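Workshop notebook, February 2024
Visit to the open day at Flovley, Gajewski building

I write this the same evening, so that I do not forget the numbers.

We were let in with the second group. The first part was a talk on the hand-held gripper, the one they call Givano. One unit has done 1223 recordings since June, and the whole set is now 2788. They use it to teach the arm, and the arm has the same fingers, so a person can show the task without the arm being there. I asked how often they change the fingers. The answer was every 155 recordings, or earlier if the pad starts to lift. For our own tool at Justelley we never wrote this down. We should begin.

Then the demonstration. Visitors could take the tool in the hand and try it over a table. It is lighter than ours, but the trigger is stiff and my thumb was tired after a short time. The image from the tool goes to a screen next to the table, with a small delay. I could not find out how big the delay is.

I paid most attention to the fingers, and to what the camera sees of them when the tool is open and nothing is held.
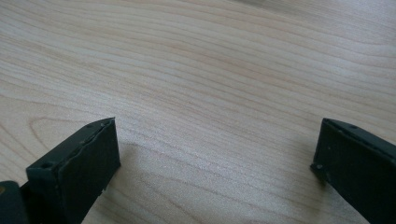 Fingers open above the bare table. Small holes on the top edges, uneven seam on the left face.

To check at home:
- our pads, do they have the same kind of seam
- glare. The pale table gets very bright toward the upper right. Try a cloth or move the lamp.
- ask for the drawing of the finger, part 1107. They promised to send it, but I did not get a date.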